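Dalach Film Society Members' Board
Topic: Casting of Lesia Marchuk in the Drindunen sequel

archive_desk
18 March 2021
Members are advised that Araya Pictures has confirmed the return of Lesia Marchuk as the ferry warden in the second Drindunen film. Ainhoa Cordero will direct again. Filming is scheduled to begin in July at Dekodholm. Please keep replies to the casting announcement.

northrow
I welcome the news, with one reservation. The warden drowned in the final reel. Unless the sequel is set earlier, her return weakens the ending of the first film.

m_halloran
I must disagree with the previous member. The drowning takes place offscreen, and the script leaves the matter open. Ms. Marchuk was on screen for very little of the 118 minutes and was still the strongest presence in the picture.

northrow
The ship's log is read aloud and lists her among the dead. I do not consider that open.

archive_desk
Both readings were printed in the program notes, page 3. The notes may be requested from this desk.

quillfeather
Has a running time been given? The first film would have been better at 86 minutes - the harbor trial in particular was far too long.

m_halloran
No running time has been announced. I would respectfully defend the harbor trial, as it is the warden's only long speech.

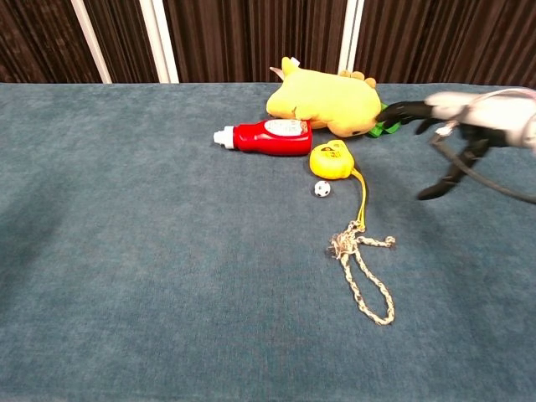
Reply from northrow
I accept the point about the speech. My objection to the log stands, and I would ask that it be put to Ms. Cordero if she takes written questions.

Reply from archive_desk
Written questions may be sent to this desk under reference 232.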